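Buying a robot bench: your questions

What should I budget for first?
The table! I went slotted aluminum, and I'd do it again before I'd spend a dime on a fancier gripper. 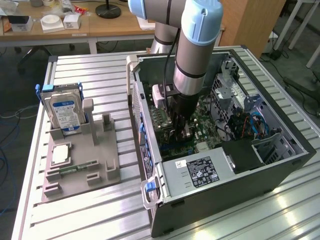

After that comes the arm, then cabling, then a pile of small stuff you'll forget (I sure did – my bracket bill from Evwood was $348).

Do I need one arm or two?
Start with one and plan for two. Ionuț Stanciu talked me into leaving room on the floor plan, and I'm so glad.

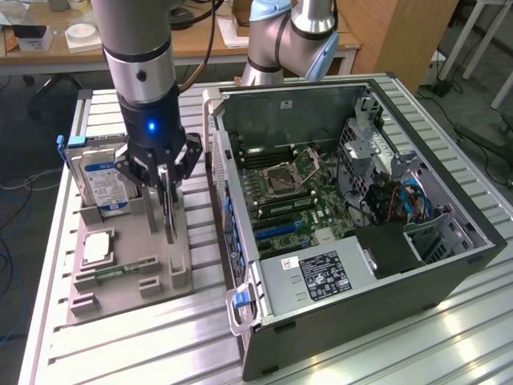
Parts holders deserve their own line in the budget. Mine started as a scribble and grew from there. Give every part its own spot, like the square recess for the CPU and the long slot for the memory, and expect to pay for 4 rounds of changes before October. Volgate quoted me $1361 for the set.

Can I practice on old computers?
Please do! Used desktop towers are cheap, and you'll want spares. 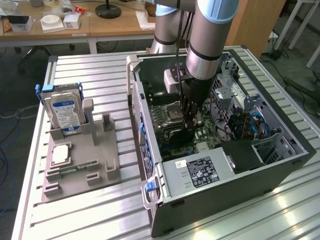

Photo: Upendo Mollel

Is leasing worth it?
For a short trial, sure. Ask Brulero whether service is included – and get it in writing.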